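Schnyder Funeral Home in Ballemside is hiring a part-time obituary and family services assistant. The position is open now and stays open until filled.

## The job

You would write death notices and longer obituaries with the families we serve, get them to the newspapers and onto our own website, and keep the paperwork that goes with them. On most days there are one or two notices in progress. In January and February there are often more.

The work includes:

- Meeting with next of kin, in person or by phone, to take down dates, places, relatives and work history
- Writing a draft the same day and reading it back to the family
- Checking spellings of names and towns, maiden names, military service and church membership
- Sending the approved text and photo to the papers before the 3 p.m. cutoff
- Typing and folding service programs and prayer cards
- Ordering certified copies of death certificates for the family
- Answering the front phone when the director is out

A notice has to be right the first time. A stepson left off the list or a sister put down as deceased when she is living causes real hurt, and a correction in the next edition doesn't fix it. We ask every family to sign the final copy before it goes anywhere.

## Hours and pay

Twenty-five hours a week, mornings by preference, with some flexibility for school pickups and appointments. You would also take phone calls from home on 2 evenings a month, paid at the regular rate with a one-hour minimum. Pay depends on experience and we will tell you the hourly figure at the first phone call. There are 10 paid days off a year after the first three months, plus the usual holidays.
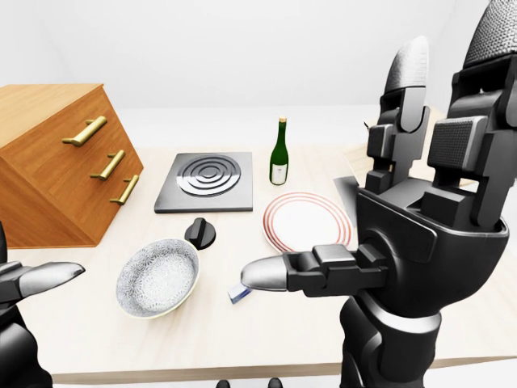 The assistant also looks after our file of past notices. We have almost 2756 of them on paper, going back to when the business was on Plokmont Street, and they are being typed into the Dremen records program a few at a time. People doing family history write in for copies, and we send them at no charge. Expect to spend part of each slow day on this. The older clippings are small and faded in places, so good eyesight or good glasses will help.

## What we are looking for

- High school diploma or equivalent
- Clear, correct written English and accurate typing
- Comfort talking with people who are upset, tired or not speaking to each other
- Ability to keep private matters private
- A valid driver's license, as you will sometimes take programs to a church or cemetery

Past work at a newspaper, church office, hospice or law office is useful but not required. You do not need a funeral director's license, and this job does not involve preparation of the deceased. You will be in the building during visitations and should be at ease with that.

Training takes 3 weeks, and during that time you sit in on arrangement meetings and do not write alone. Dress is business clothes, dark colors on service days.

## How to apply

Bring or mail a resume and one page of your own writing to the front office at Schnyder Funeral Home, Ballemside. The page can be on any subject - a letter or a newsletter piece is fine. Please do not send an obituary of a real person without the family's permission.

We call applicants back between 9 a.m. and noon. If a service is going on when you stop by, leave your envelope in the mail slot at the side door.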